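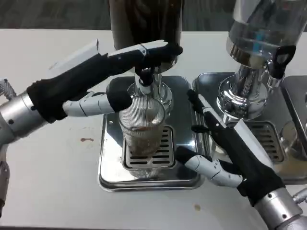
Tistent Read-Aloud Log
README and data card, release 2

Summary

The Tistent Read-Aloud Log is a table of shared reading sessions held in preschool and kindergarten rooms. Each row is one session in which an adult read a picture book, rhyme or short story aloud to a group of children. The log covers what was read, how long the reading took, how large the group was, and whether the text had been read to the same group before. It holds no recordings and no children's names.

The log was set up to answer a narrow question: how often do teachers go back to a text, and how far apart are the repeat readings? Most early literacy guides recommend rereading. Few of the room-level records we could find were kept in a form that allowed the gaps to be measured.

Contents

sessions.csv – one row per session, 204 rows
texts.csv – one row per title, with form, page count and language
rooms.csv – one row per room, 6 rows
codes.txt – value lists for all coded columns
CHANGES.txt – differences between releases

All files are UTF-8, comma separated, with a header row. Empty cells mean the value was not recorded. Zero always means zero.

Sites

Rooms are located at two sites, Galang and Hotholm. Galang is a half-day preschool with mixed-age groups. Hotholm is a kindergarten attached to an elementary school. The sites use different daily schedules, and the column start_block should not be compared across them without the mapping in codes.txt.

Columns in sessions.csv

session_id – integer, unique, not in time order
room_id – key to rooms.csv
text_id – key to texts.csv
month – month name only
start_block – early, mid or late
minutes – length of the reading, from first page to last, whole minutes
group_size – children present at the start
repeat – 0 for a first reading to this group, 1 for any later reading
gap_days – school days since the last reading of the same text, empty if repeat is 0
join_in – none, some or most, as judged by the reader
props – 0 or 1
note – free text, 50 characters at most

How the data were collected

Readers filled in a paper card after each session. Cards were typed up at the end of the month with the Grevar entry form, which rejects unknown room and text codes but does not check minutes or group size. A second person then compared the typed rows against the cards. Where the two disagreed, the card was followed.

Readers were asked to log every whole-group reading. Small-group and one-to-one reading was left out on purpose. Songs were logged only if a printed text was held up or passed around.

Known problems

The join_in column depends on the reader. Two readers in the same room may use "some" and "most" differently, and no agreement check was done. Treat it as a rough guide.

Galang changed its card layout in January. On the old layout the props box sat next to the repeat box, and a few cards have a single tick between the two. These rows have both cells left empty.

A text read to a group before the log began is marked as a first reading, unless the reader wrote otherwise in the note. The share of repeat readings is therefore too low in the opening month at each site.

Nursery rhymes read from a collection are coded under the collection, with the rhyme title in the note. Long titles were shortened to fit. Release 1 coded each rhyme as its own text, so counts by text_id do not match between releases.

Suitable uses

The log can be used to describe rereading patterns in these rooms, to practice working with gap data, and to plan a larger collection. It is too small to rank titles, and it contains no measure of vocabulary, attention or later reading skill. It should not be used to rate individual teachers. Reader codes were dropped before release for that reason.

Privacy

Group size is the only value about children. Notes were read through by hand, and any that mentioned a child were cleared. Room codes were assigned at random and do not follow the room numbers on the doors.

Loading

Read text_id and room_id as strings. Some text codes start with a zero, and spreadsheet programs will strip it – joins to texts.csv then fail without warning. Join on text_id first if you need the form of the text (rhyme, story, information book).

Maintenance

Maintained by Teodor Urbańczyk. Corrections should give the session_id, the column and the proposed value. Changes to the value lists are held for the next release, and the old codes stay in codes.txt marked "retired".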